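# How to Keep Track of What's in Your Kitchen Without Losing a Weekend to It

I own three jars of cumin. I know this now. For most of my adult life I owned one jar of cumin at a time, as far as I was aware, and bought a new one whenever a recipe made me nervous.

What follows is the method I settled on after trying a phone app called Rilta (it wanted me to scan every onion) and a spreadsheet, which I abandoned at row 49. It uses a notebook and a pencil. My neighbor Deolinda Bettencourt ran a school kitchen for years and set me straight on several points, mostly by sighing at me.

## What you need

- A notebook that lies flat. Mine is a Neves with 100 pages, and I expect it to outlive me.
- A pencil on a string. The string matters more than the pencil.
- Masking tape and a marker.
- An hour when you aren't hungry.

## Step 1: Divide the kitchen into zones

Don't start with categories of food. Start with places. "Baking supplies" sounds like a zone until you find chocolate chips in four separate cupboards. "Shelf left of the stove" can't wander off.

Give each zone one page and write its name at the top. I have seven zones, counting the drawer I'd rather not discuss. The fridge door gets its own page, separate from the fridge, because condiments live by different laws.
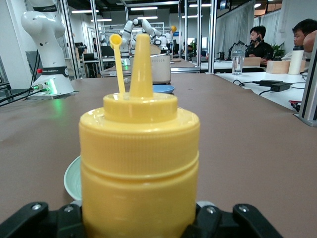
Leave the bottom third of every page blank. You'll want it later, and if you fill it with doodles now you'll end up taping in extra paper, and then the notebook won't close.

## Step 2: Empty one zone at a time

One. I mean it. The first time through I emptied the whole kitchen onto the floor in a burst of ambition and ate crackers over the sink for two days.

Take everything out of the zone, wipe the shelf, and sort what came out:

1. Things you use most weeks.
2. Things you use a few times a year.
3. Things you bought for one recipe in a magazine.

Group three goes at the front when you put things back. This feels wrong, since it's the stuff you like least, but hiding it in the back is how you got here. It stays up front for a month. If you haven't touched it by then and it's unopened and in date, give it away. If it's open, it's time for you both to move on.

## Step 3: Write down amounts you'll understand later

I used to write things like "rice, some." This is useless in a store. Use full, half, or low for anything in a jar or bottle, and whole packages for everything else. You don't need to weigh the flour. I did weigh the flour, and I had 200 grams less than I believed, and knowing this changed nothing.

For opened packages, put a strip of tape on the side with the month you opened it. Just the month. My oldest strip says May, and it's on a bag of lentils that will be fine.

Crackers, bread, and other crisp things get a slightly different rule: they go on the page only while sealed. Once opened they come off the list.

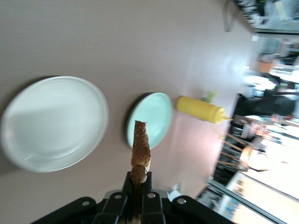
## Step 4: Set a low mark for the things you can't do without

Pick the items that cause real trouble when they run out. For me that's coffee, oil, salt, oats, and dish soap. Put a star by each one and write the amount at which you buy more. For coffee mine is 2 bags. You may call this excessive. I've seen what happens at one bag.

Everything without a star can run out in peace. I tried starring the whole list once and it made shopping feel like managing a small port.

## Step 5: Update as you put groceries away

Put the notebook on the counter before you unpack the bags. Change the amounts as each item goes onto its shelf. If you tell yourself you'll do it after dinner, you're the same kind of person I am, and you won't.

When you finish something, cross it out right then. Hence the string.

## Step 6: Use the blank space

Remember the bottom third of each page? That's the shopping list for that zone. Before you go out, flip through and copy the items onto one sheet, or take a photo of each page if your handwriting allows it. Deolinda copies hers in the order of the aisles at her store. I tried that, and then the store moved the pasta.

## If it falls apart

It will, probably over a holiday. Don't redo the whole kitchen. Pick the zone that annoys you most, do that page over, and let the others wait their turn. Mine is currently the spice shelf, where I've just found the paprika. Both of them.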